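Leave the Water Table Alone

Every winter the same argument comes back to our parent board, and every winter I end up on the same side of it. Somebody wants to get rid of indoor water play. The floor gets wet, the sleeves get wet, and the cupboard space could go to something with letters on it.

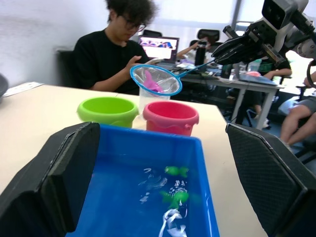 I run the afternoon room at Shehata, a small play center on the second floor of a building with old floors, so I know what a spill costs. In February we had one go through to the office below. I mopped it up, and I moved the tub to the other end of the room, away from the gap in the boards. I did not put the tub in storage, and I don't think anyone else should either.

A fishing game is cheap. You need a plastic tub, some toy fish, a net and something to put the fish in afterward. Our first set came from Flodel and cost less than a box of good markers. The nets lasted longer than the markers did. You can buy a fancier version with a motor that moves the fish in a circle, and we owned one for a while. The children watched it go around, caught what came past, and left. With plain water the fish drift wherever the last hand sent them, and a child has to look before moving the net.

Netting a floating fish is harder than it sounds. If you come down on top of it, you push it away. If you rush, you make a wave and the wave carries it off. You have to get the rim under the fish, tip it and lift slowly, and then keep the net level on the way to the bucket. A three-year-old may need a whole afternoon to get one fish across. I have seen children who won't sit through a picture book stay at the tub for that long.

People on the other side of this say the same skills can be taught dry. They point to tweezers and pom-poms, or scoops and rice. We have those too, and I have nothing against them, although I would point out that rice on a wood floor is worse than water. It gets into the cracks and stays there. Water dries. But a pom-pom stays put while you think about it, and a floating fish may not. Adjusting to something that moves is a separate skill, and I don't know a cheaper way to practice it.

They also say it is a summer activity. I have never understood this. In summer the children are outside with hoses and puddles. March is when they have been indoors too long and start climbing the shelves.

My opinion on the details, for anyone who has to set this up. Use a tub with solid sides and fill it only partway. Four inches is plenty. Use clear water. Some centers add food coloring or glitter or foam, and it looks nice for ten minutes, and then no one can find the fish and there is glitter in the drain. Put it on a table the children can stand at, with the buckets right beside it, close enough that the drips land on the tabletop. Get buckets in different colors. Children will invent a sorting rule without being told, and then they will fight over the rule, and that is fine.

Add a plain cup. We started doing this by accident, and now I think it matters as much as the nets. Some children don't care about fish at all. They want to pour. Give them a cup and they will stay at the tub next to a child who is fishing.

An adult has to be at the table the entire time. That is the real cost, and I think it is the real reason centers want to drop the activity. A floor can be mopped. A staff member who can't walk away is harder to find. I understand the problem. I would still rather give up something else. The tablet corner we got through the Plodach program needs charging, updating and wiping down, and no one has ever proposed cutting it.

Skarnard, across town, dropped water play last year and bought new rugs. They are good rugs. Two of their families have since moved to us, and one mother asked about the fish before she asked about the fees. Ours will be out again tomorrow after snack. Bring a spare shirt.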